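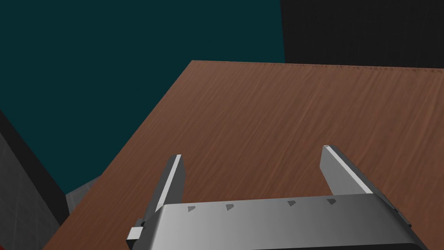 **Pustis Club Pack - simulated arm and room for school robotics clubs**

If you run a lunchtime club and you've got more keen pupils than you have robots (and who hasn't!), Pustis was made with you in mind. It puts a simulated arm with a two-finger gripper into a simulated room, and your pupils write the program that moves it, each at their own computer and at their own pace, with nothing to drop and nothing to pay for when they drive it into the furniture at full tilt.

The pack comes with the Stanel task set, which starts gently with reaching and parking and works up to the door task, the one everybody talks about on the way home. A run is allowed 500 steps, and the score is out of 100, with a good share of the marks given for a tidy approach - so a team that lines up nicely and then misses still goes home with something to show.

The door has a wood-grain face and a dark grey lever handle, and our advice is to let pupils get the gripper lined up slowly, with the fingers open, before anyone thinks about pulling.
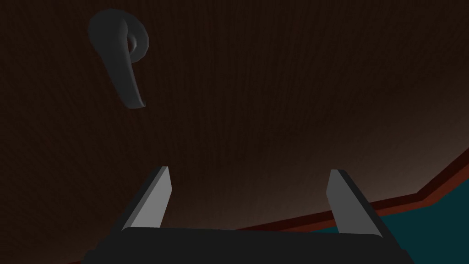
Mererid Cadwaladr wrote to us that her club spent three whole sessions on the handle alone and were cross when she made them move on, and that their best run took 339 steps until a quiet pair at the back got it down to 275. She did ask for a slower playback button, and we're pleased to say it went into the May update.

**What you get**

- Pustis for every computer in the clubroom
- The Stanel task set, with teacher's notes
- Entry to the Pravateo Cup for one team
- A printed Wainwright workbook, spiral bound so it lies flat

It runs happily on ordinary school computers, though do ask your technician to install it before the first meeting, as the first start is rather slow. Extra workbooks can be added at the basket, and spare score sheets are free if you drop us a line.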